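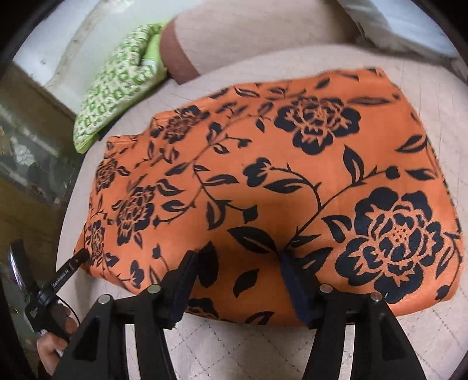
Rhea Sebastian wanted to know, before I'd even got my laptop open, whether we're scoring the approach to the cushion or just the grasp, because if it's just the grasp then half of what we label is going in the trash. Fair point, and we ended up spending most of the meeting on it, so I've put it first even though it was item three on the agenda.

Soft goods group, Thursday meeting, Pradell side room. I took the notes again (my turn, apparently, forever). Everyone was there except the Storkavus people, who dialed in and then lost their sound, so some of their comments came by chat and I've worked them in where they belong.

Approach or grasp

What we have right now is one score per demonstration. Somebody picks up the cushion with the hand-held gripper, we mark it good or bad, and that's it. Rhea's argument is that on a cushion the interesting part is over before the fingers close. You come in with the jaws spread, you pick a fold or an edge or just a fat bit of the middle, and by then you've more or less decided how it's going to go. She'd like two labels, one for where the person was headed and one for what came of it.

I said I liked it but I was worried about the labeling time. I'm the one who does a good part of the labeling, so I'm not neutral here! The answer from the Storkavus end (by chat) was that we could mark the approach with a single click at the moment the fingers first touch fabric, and leave the rest to the tracking. We tried it on the projector with a few recordings and it was quick when the fabric was plain. On the big floral prints it was slower, and two of us clicked on quite different moments in the same recording. Orange cover, dark flowers, soft shadow between the fingers, and we sat there going back and forth like it was a line call in tennis.

So: agreed to add the touch label, with the rule that if you can't tell, you mark the later moment and flag it. I'll write the rule up in the labeling guide with some stills of prints, so people can see what a hard one looks like.

Results from the January policy

This was meant to be the main item. The January policy is the one trained on hand-held demonstrations only, no recordings from the arm itself. We ran it on 5 cushion covers it had never seen, 5 tries each. It got the cushion up and onto the shelf 20 times, and 2 more it picked up and dropped on the way. The others never got a proper hold at all, and every one of those was on a printed cover.

I was thrilled with this, I'll put that in the minutes, I don't care. The last policy was hopeless on anything that sagged. Rhea was happier than she let on but asked us to be careful with how we say it outside the room, because the covers were new but the couch and the lighting were the same as in training. She's right. We don't know yet whether it has learned cushions or learned our couch. Anyone quoting the number should say same couch, new covers, in the same breath.

There was a longish back and forth on why the prints are hard. One view: the policy treats the dark shapes as folds, goes for a petal outline as if it were a ridge in the fabric, and closes on nothing much. Other view: the prints have nothing to do with it, and the printed covers just happen to be the stiffer ones, so they don't bunch up between the fingers. Both of these sound right to me when the person is talking. Nobody had checked the stiffness, so at the moment it's opinions.

We want a test that pulls the two apart. The plan is to sew the same floral design on a soft cloth and a stiff one, plus plain versions of both, all on the same filling. Vass can do the sewing. If the soft floral fails and the soft plain doesn't, it's the print. If the stiff ones fail either way, then it's the cloth, and I owe Rhea lunch.

Demonstrations with both hands

Next up, the recordings where there's a gripper in each hand. We've been using these for the plumping and turning tasks, and people keep asking if they can go in with the one-handed pickups. The worry is the second gripper showing up in the first one's view. It comes in from the side, often with the hand holding it, and a policy that runs on a single arm will never see that. Might learn to wait for it, even.

Suggestions in the order people shouted them: mask the other gripper out, keep the two-handed set for the two-handed policy and leave it alone, or throw it all in and see. I'm for throwing it all in and seeing, on the grounds that we could find out by next week and the masking would take a lot longer. Agreed to do the cheap thing first, one training run with the two-handed recordings mixed in and one without, same covers, same number of tries. If the mixed one is worse we talk about masking. If it's the same, we leave well alone and I get to be smug.

Storkavus pointed out that the cable on the second gripper swings into view in some recordings as well. Good catch. Please just tape the slack to your sleeve for now.

How wide to open

Short item, turned long. Our collectors open the jaws all the way before reaching for a cushion, pretty much always. When I tried to get the arm to do the same it looked great on a big puffy cushion and silly on a thin one, where the fingers land on the couch on either side and scoop at the seat. The question was whether to tell collectors to open only as far as needed.

Rhea is against giving people more instructions, and I've come around to her side. The best thing about the hand-held data is that people do what comes naturally, and each time we've coached them the recordings have turned stiff and slow. What we could do is hand them more thin cushions and let them sort it out. There was some grumbling about where we'd store more cushions. (There is already a green patterned pillow that has lived on that couch so long I think of it as staff.)

Decision: no new instructions, more variety in thickness. Also leave other pillows lying in the background like we do now, so the policy has to cope with clutter behind the thing it's reaching for.

Brarkulon software update

The new version of Brarkulon changes how it saves the finger opening. It used to store the raw reading and now it stores a fraction of fully open. If you load old and new recordings together without converting, the policy thinks everyone suddenly started taking tiny little pinches. Ask me how I spent Tuesday. No, don't. The converter is in the shared folder, and please run it on everything, including stuff you're sure is fine.

Actions

Me: touch label rule and example stills for the guide, before we start on the next batch. Also the converter notes, in plain words this time.

Rhea: write up the January result with the couch caveat near the top, and work out which couch we can borrow for a second setup.

Vass: the matching covers, soft and stiff, floral and plain. Filling to come from us.

Storkavus: training runs with and without the two-handed recordings, and a microphone that works.

Left over for next time: whether the shelf is too easy, and the thing about corners, which we didn't get to. Same room, same hour, and could whoever has the long tape measure please bring it back.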